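Ticket 21: Toiletry kits, swabs and baskets
Opened by: Tanner Kennedy
Assigned to: Sheldon Li
Status: Waiting on supplies

Tanner, 10:00
Hi Sheldon! Sorry to bother you again, but I'm stuck on the kits for the Zelinska shelter (they'd like them in March, bless them). The cotton swabs are all in one big bag, and I can't work out how to share them between the baskets without handling every single one.
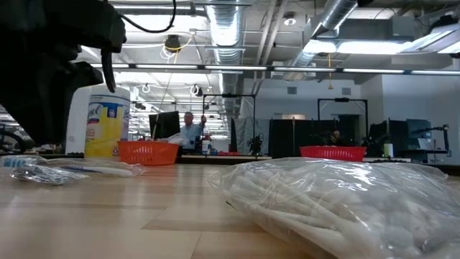 Swabs, baskets and wipes on the wooden table.

Sheldon, 10:21
No bother at all! Give the table a once-over with the Lysol wipes, let it dry, then put on clean gloves and move the swabs into small zip bags, 10 to a bag. I did it that way for the Mladenović order and it went much quicker than I'd feared.

Tanner, 11:02
That helps, thank you! Next puzzle is the small things. I've got a blue and white toothbrush out that may not be wrapped, next to what looks like a nail clipper in clear packaging, and I don't like sending a bare brush.

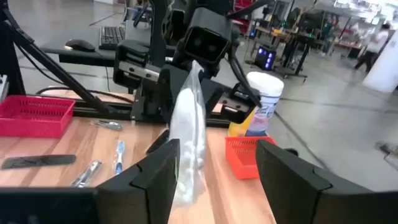
Next steps
1. Keep the toothbrush out of the kits unless it's wrapped.
2. Sheldon to ask Turgate for wrapped brushes.
3. Tanner to bag the swabs and write back here.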